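Robots at work: what happens when a machine joins the team?

Imagine turning up for work one morning and finding a new workmate with two metal arms, lots of cables and no lunch box. What would you say to it? What jobs would you give it?

At Ravarent, a repair and packing workshop in the town of Bretmont, people have been finding out. Let's go and meet their robot!
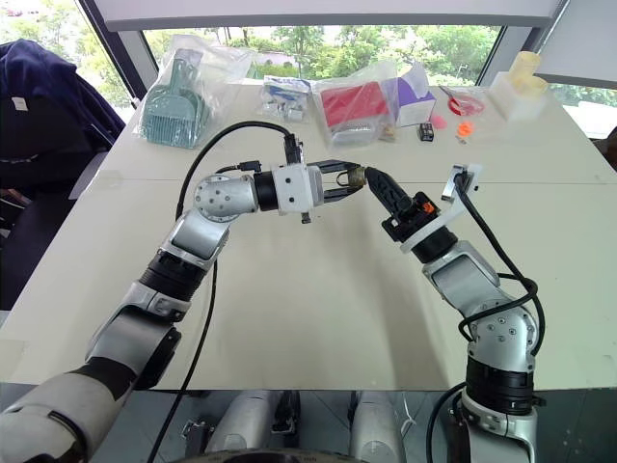
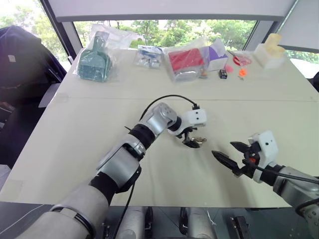

Two arms, one very small metal thing to hold, and a row of bits and bobs along the back of the table.

Reading time: 4 minutes

What is automation?

Automation is a long word for a simple idea. It means getting a machine to do a job by itself, or nearly by itself. A washing machine is automation. So are the doors that slide open when you walk into a supermarket.

Those machines do the same thing again and again, and they are brilliant at it. But a washing machine can't fold your socks! Jobs that need hands are much harder for machines, and that's why the people at Ravarent are so excited about theirs.

Why is picking things up so tricky?

Try this. Find a coin, put it on a table and pick it up. Easy! Now put on a pair of thick gloves and try again. Not so easy, is it? Your fingertips are full of tiny sensors that tell your brain how hard you are squeezing and whether something is slipping. You've been practising with them since you were a baby.

A robot starts with none of that practice. The part it holds things with is called a gripper, and it works a bit like your finger and thumb pinching together. Squeeze too gently and the thing drops. Squeeze too hard and you might crush it (fine for a lump of metal, terrible for a strawberry). Little things are especially hard, as being a few millimetres out means pinching nothing but air.

Having two arms helps a lot. Think about opening a jar or threading a needle: one hand keeps things steady and the other does the fiddly part. Robots can share out a job in the same way, but the two arms have to be careful not to bump into each other.

What jobs does it do?

Ravarent gets boxes and boxes of small things that need sorting. There are 342 different kinds of item on its shelves, and before the robot came, people picked up every single one by hand. Doing that all day makes your fingers ache and your neck go stiff.

The robot is learning to take over some of that sorting, in a project called Prornov. So far it has been taught to handle 20 kinds of item. That leaves 302 kinds that people have shared out between them for now, and another 20 that are waiting to be tried next. So there is plenty left to learn!

What about the people?

This is the big question, and it's a good one to ask. If a robot does part of your job, what happens to you?

There are 9 people on the sorting team at Ravarent, the same number as before. Their days have changed, though. They spend less time on the dull, achy bits and more time on repairs, which most of them like better. Some have learnt completely new skills, such as teaching the robot a new movement or working out why it keeps dropping something.

Not everyone was happy at first. A few people worried that they would lose their jobs, and in some workplaces that really does happen when machines arrive. Others missed chatting across the sorting table. So the team asked for a say in which jobs the robot should get, and now they talk it over together every month.

Are people still better at some things?

Oh yes, loads! A person can pick up something they have never seen before and know straight away that it's cracked, or sticky, or in the wrong box. People can change their minds, help a friend and come up with a better way of doing things.

Have a go yourself

Collect some small things from around the house and put them in a row. Now sort them using only a pair of kitchen tongs. Which was the hardest to grab? Swap the tongs to your other hand and try again.

Words to know

Automation: getting a machine to do a job by itself.
Gripper: the part of a robot that holds things.
Sensor: something that notices touch, light, sound or heat.

Next in this series: the Iyengar bakery, and the oven that knows when the bread is done.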